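## 4. Bottle, line and first run

Do section 3 first (spikes soaked, clamps checked). If the spikes are still dry, stop and go back. A dry spike won't start and you'll blame the clamp.

You need, from the Femlow box:

- cradle and two screws
- threaded adapter, gray
- flat washer (spare is taped under the lid)
- clear line, 200 cm, one piece
- roller clamp
- four spikes, one tee for each pair

Not in the box: a bottle, scissors, a tray, an old towel.

### 4.1 Lay out and cut the line

1. Unroll the line. Let it sit flat for ten minutes or so. In a cold room drop it in warm tap water first.
2. Measure from the shelf edge to the farthest pot. Add a hand's width.
3. Cut square. Scissors OK, no serrated knives.
4. Cut the short pieces for the tees last.

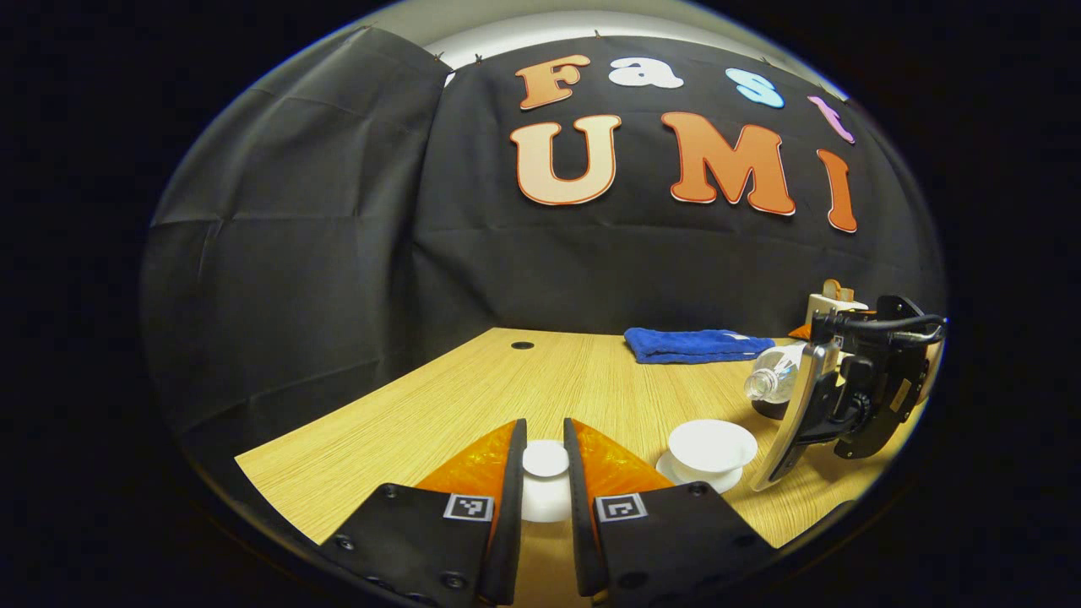 Do all the cutting and joining at a table before anything goes up on the shelf. Overhead work with wet tubing is how people end up with water down the wall. A bare wood tabletop with a pale striped grain like this one is fine for the dry part, but put the tray down before you push any water through. Clear line is hard to see on light wood – run your finger along it to check for kinks.

**Note:** Houshang Shahbazi's version of this section (the April sheet, yellow paper) says to cut the line in four equal pieces. Ignore that. It only works if all your pots are the same distance away. Throw the yellow sheet out.

5. Push each end onto the tee until it stops. If it won't go, dip the end in warm water and try again. No oil, no dish soap.
6. Slide the roller clamp on **before** you fit the adapter end. Doesn't go on after.
7. Roll the clamp fully closed.

### 4.2 Choose a bottle

Most plastic drink bottles fit. What matters is the thread at the neck and that the walls aren't too soft.

- Standard narrow neck. Wide juice necks need the Sharifi ring, sold seperately.
- Clear top half or better. You want to see the level without lifting it out.
- Labels can stay on. If yours covers the lower half that's no problem, since the bottle hangs upside down and the air gap is up there anyway.
- No glass. The cradle is not rated for it.
- Nothing that held milk or oil.

Rinse three times, plain water. Smell it. Still smells sweet, rinse again – sugar brings fungus gnats and then you're writing to us about gnats.

Keep the cap. You'll want it for carrying the bottle to and from the sink. The loose collar under the threads can stay unless it stops the adapter from seating. If it does, snip it and pull it off. Watch your fingers.
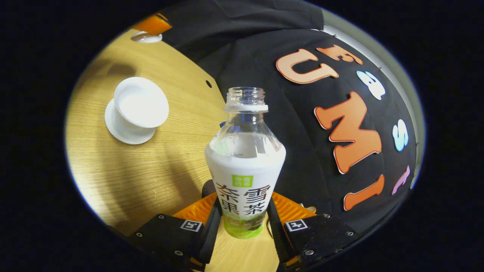 *Fig. 4-2. Cap off, threads showing, white collar still on the neck.*

### 4.3 Fit the adapter

1. Washer goes in the adapter, flat side toward the bottle. Press it down all the way around.
2. Fill the bottle. Leave a thumb's width of air at the neck.
3. Screw the adapter on by hand. Stop when it's snug, then a quarter turn more. No pliers.
4. Clamp still closed? Check.
5. Turn the bottle over above the tray and hold it. Count to 20. One drop while you turn it is normal. A steady drip is not.

If it drips: take it off, reseat the washer, try again. Drips again, swap in the spare washer. Third time, try another bottle. Necks vary, even in the same brand.

**CAUTION:** Never tighten the adapter with the bottle already in the cradle. The cradle arm snaps at the hinge and isn't covered.

### 4.4 Hang and start

1. Cradle screws into wood or a proper wall plug. Not drywall alone.
2. Bottom of the cradle at least a forearm above the highest pot rim. Higher is fine.
3. Drop the bottle in, neck down.
4. Poke the vent pin through the base of the bottle. One hole. Leave the pin in.
5. Open the clamp halfway. Air should run out of the line ahead of the water. Tap any bubble that stays at a tee.
6. When all the spikes are wet at the tip, close the clamp and push the spikes into the soil, halfway between stem and rim.
7. Open the clamp one notch. Leave it.

Don't fiddle for the first evening. It settles slow.

**Note:** With four spikes and one notch open, Davoud Esfahani gets about 360 mL a day from the setup in the Fedemside shop window, full sun, thirsty ferns. Yours will probaly be lower. Cactus and succulents – don't use this kit at all.

### 4.5 Before you go away

The kit is meant for absences up to 168 hours. Longer than that, get a neighbor to refill.

- Trial run of two full days while you're home. Not optional.
- Check the tray morning and night. Any water in it, find out why before you leave.
- Soil soggy: close the clamp to half a notch, or pull one spike.
- Soil dry at one pot only: blocked spike. Soak it overnight and go back to 4.4, step 5.
- Bottle walls sucking in: vent hole is blocked. Pull the pin, wipe it, put it back.

**CAUTION:** Keep power strips and lamps out from under the line. Tape doesn't count as waterproof.

Spare washers and line come from the Kulbridge counter, or by mail. Bring the old adapter with you, there are two thread sizes and they look the same. Fertilizer in the bottle: see section 6 first.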